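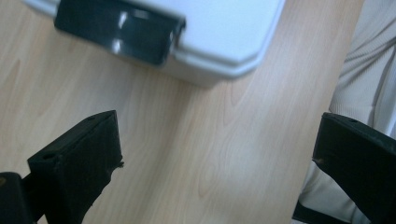
Hauswirtschaft Grundkurs, Skript zu Einheit 3
Vorratsdosen und Verschlüsse
Stand: 27. Dezember 2019, B. Tabrizi

Bitte mitbringen: eine Dose von zu Hause, mit Deckel! Letztes Mal fehlten die Deckel bei der halben Gruppe.

Verschlussarten
Clipdeckel – Lasche klappt über den Rand und hält den Deckel zu. Weiße Dose mit dunkler Lasche = Clipdeckel. Schraubdeckel und Stülpdeckel siehe Einheit 2.

Öffnen: Dose flach auf den Tisch, eine Hand auf den Deckel, Lasche von unten anheben. Nicht am Deckelrand zerren, das Scharnier bricht sonst irgendwann.
Schließen: erst Deckel rundum andrücken, dann Lasche. Bei eckigen Formen die Ecken kontrolieren, auch abgeschrägte.

Reinigen
Lasche aufklappen, Rille mit weicher Bürste. Dichtung (falls vorhanden) rausnehmen, einzeln trocknen. Deckel offen lagern, sonst muffig.

Arbeitsfläche
Holztisch: feucht wischen in Richtung der Maserung, gleich trockenreiben. Keine Scheuermilch. Heiße Dosen nie direkt aufs Holz – Untersetzer liegen im Schrank 13.

Beschriften
Inhalt, Datum, Kürzel. Kreppband auf die Seite, nicht auf den Deckel, Deckel werden ständig vertauscht.

Aufgabe bis zum nächsten Mal: 3 Dosen aus der eigenen Küche prüfen, Verschlussart und Zustand notieren, halbe Seite reicht. Abgabe bei Banafsheh Tabrizi, gern auch handschriflich.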